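We use cookies to remember your settings and see which pages get read. Accept all | Manage preferences

Plodby: README

Hi! Plodby is the list of stuff in our office. It lives in one big CSV and a folder of notes, and I look after both. If you've just joined Skillis in the Gereswood building and got sent this link, you only need "Finding something" and "Putting something back." The rest is mostly me thinking out loud about tables.

Last edited 19 September 2025 by me, Rocío Palomino.

What's in it

The file is plodby.csv and it has 615 rows. One row is one thing, or one bunch of things if they always travel together (a box of pens is a row, a pen is not, please stop adding pens). It covers the big room, the part on the near side of the archway, the kitchen shelf and the closet. It doesn't cover anybody's own desk drawer, and I don't want to know.

Columns:

id: a number, never reused, even when the thing is long gone
name: what you'd call it out loud
home: where it lives when it isn't being used
seen: where it was last time one of us looked
note: anything at all

I started with a version that had a column for color and another for condition and people filled them in for maybe a week. So those went into note, where they can be as rambly as you like. My favorite note is still "wobbles if you lean, so don't lean."

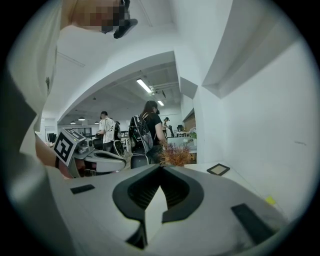
Homes are named for the room first and then the furniture, so you get things like big-room/bookcase or arch-side/table. I went back and forth on whether the archway should be its own place, because people do leave things leaning against it, but a place you leave things is what seen is for. It's never a home. Same goes for chairs! Office chairs wander more than anything else we own, and I gave up on giving each one a home last winter. They all say "big-room" now and that's good enough.

Finding something

Open the CSV in whatever you like. I use Hakim, the little table viewer that's on everybody's laptop here, because its search box doesn't mind if you spell things wrong. Type the plain word first. People search for "documentation" when what they want is filed under "booklet," and then they message me, and then I go type "booklet."

If home and seen don't match, look in seen first. If it's in neither place, look on the white table, and if you find it there, please change seen before you walk off with it.

Putting something back

The short version is that it goes home and you clear the seen column. If you can't get it home that day (closet's locked, somebody's on a call in there), write where you left it. A sloppy "by the window I think" beats a blank.

The white table

Everybody's stuff lands on the white tables eventually, so they have their own notes file, tables.txt. I love them, they're smooth and easy to wipe and the rounded edges have saved my hips many times over. But a white table with nothing on it is basically an invitation, and by Thursday afternoon it's covered.

A few things I've learned about paper on there. Notebooks get left open, and an open notebook looks like somebody is coming right back, so it gets left alone for days. Close it when you're done and it'll get picked up and put on the shelf like anything else. Booklets with bright covers do fine, people notice them and put them back. Loose sheets are the ones that vanish.

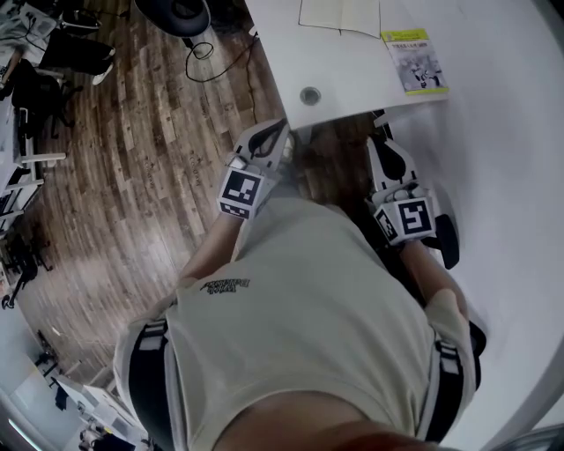 Cables go down through the round hole near the edge of the table. I know it's quicker to hang them over the side, but then somebody rolls a chair over them, and I'm the one who has to find the row and type "chewed" in the note. Pens fall through the hole too. You'll find them on the floor underneath, and the wood planks have so much grain and so many knots in them that a brown pencil can lie there for a month before anybody spots it. Sweep with your foot.

Resetting a table, start to finish, the way I do it on a Friday:

1. Close every notebook and booklet and stack them, biggest on the bottom.

2. Mugs to the kitchen. Mugs aren't in Plodby, and I was outvoted on that one.

3. Cables down the hole or coiled up in the closet.

4. Wipe from the back toward you. A damp cloth is plenty, skip the spray near paper.

5. Leave the plant where it is at the back of the table. It has a row of its own (home: arch-side/table, back left) and it's one of the few things in the whole file whose home and seen have agreed for more than 40 weeks running, so I'm a bit protective of that record. Turn the pot if the leaves look lopsided, but put it down in the same spot. 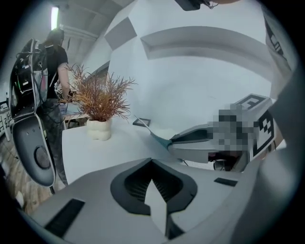
6. Push the chairs in and open Plodby for two minutes to fix whatever you moved.

Known problems

The kitchen shelf is out of date, I'd trust maybe half of it. The closet got a full recount in December and it's drifted a bit since. There are some duplicates in the booklets because two of us named them differently, and I'm merging them when I have patience. Ids go past 1,000 even though there aren't nearly that many rows, and that's on purpose, see "never reused" up top.

Also, a row can say something is home when it's really in your bag. I can't fix that from here.

Changing the file

Just edit it. Nobody has to ask me. If you're changing 200 rows in one go, though, tell me first so I can save a copy, and don't sort the file before saving or my history view turns into soup.

Things I'd like next: a map of the closet, drawn by a person who can draw. And a better word than "stuff" for the catch-all home.

Comments (4)

desk_by_the_door
Can the tall gray umbrella have a row? It's been in the closet since before I started.

Rocío Palomino
Go ahead and add it! Put "owner unknown" in the note.

marnie_t
I did the table reset from this page and step 4 is right about the spray. Sorry about your agenda, whoever you are.

oldfloorboards
Found three pencils under the hole. One of them was really nice. I'm keeping it unless there's a row.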